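3.2 Shelter stays and follow-up

Families entering the Doswood program were placed in shared housing for up to 90 nights. Intake staff at Plerkside recorded school enrollment, work hours and rent owed at the last address. Roughly 100 households completed the first interview. 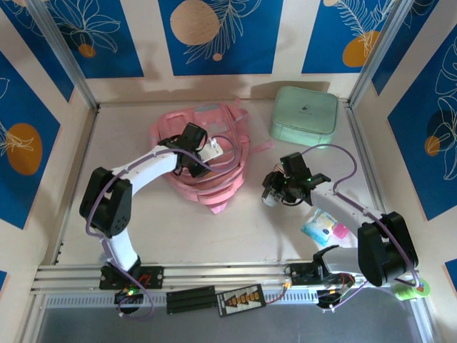

3.3 Belongings and school attendance

Parents often named storage as a problem. Children moved between host sites with whatever they could carry, and school items went missing along the way.
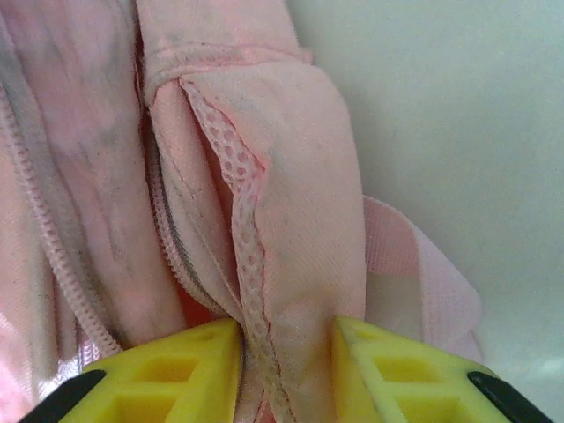
Figure 4. A pink bag with gray smudges on the fabric, seen close up.

Attendance was taken from school records for November and compared with the month before intake. Households at the Lamptey site had fewer missed days than those at Grivska, but the Grivska group was small and we do not read much into the gap.

12 shares | 2 comments

Was transport to school covered at both sites?

We see the same storage problem at our shelter. Lockers helped a little.

Contact | Copyright Doswood | Back to top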